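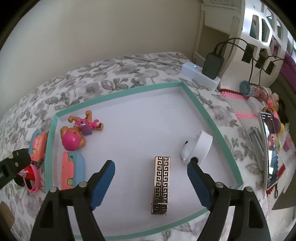
White tray with a green rim on a flowered cloth.

Filed under: Weather Talk > Rain and Snow Reports

ridgeline_9
Did anyone else get shorted by the Monday forecast? Clusgate was down for heavy rain by noon and I had 0.2 inches in the gauge at dinner. The radar looked solid all morning.

mudseason
Same storm, other side of the hill. Stirncombe got soaked, and the creek was over the low road by 3 p.m. I don't think the forecast was bad. The band set up farther south than the models had it.

ridgeline_9
Five hours of a flood watch for 0.2 inches is a bad forecast where I live.

tallpines
A watch covers the whole county. You're at what, 2,000 feet? East side of the ridge dries out on a southwest wind every time.

ridgeline_9
1,427. And we did fine in the April storm with the same wind.

mudseason
April was colder and slower. It sat over Wosstead most of the night.

Thoroddsen
Is your gauge near the house? Mine read low for years until I moved it away from the eaves.

ridgeline_9
It's on a fence post in the open. Neighbor had 0.25.

Thoroddsen
Then I'd trust it. Send it in with the daily reports anyway, the low totals are useful too.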